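Reviewers wanted for holiday rental listings

Betura is looking for 11 people to stay in rented cottages and check whether the listing told the truth. We have read a lot of listings. We don't believe most of them, and we would like you not to either.
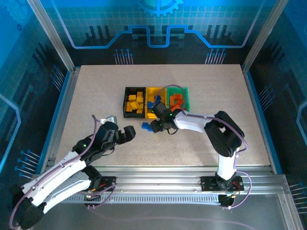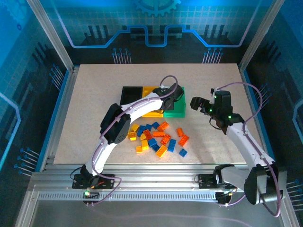
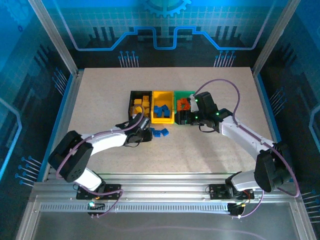
What you would do

Spend three nights at a property booked through Covel or Drondix, at our expense. Read the listing first, then go and look. If it says "sleeps six," lie down on the sofa bed. If it says "a short walk to the beach," walk it with your bags and write down the minutes. Our report form has 118 entries and we read every one, including the dull ones about water pressure.

Who should apply

People who have paid for their own vacations and been let down at least once. You need a driver's license and plain written English. Owners, agents and anyone who uses the word "nestled" need not apply. Travel influencers have tried this before and we got 13 pictures of breakfast.

What you get

Lodging, gas money and a modest fee per report. It is not a free vacation, whatever your friends say. Stays begin in May, and some will be rained on.

How to apply

Send Sigita Pärn one page on a rental that did not match its listing. Seidu Sowah handles questions about fees. Please don't attach a résumé.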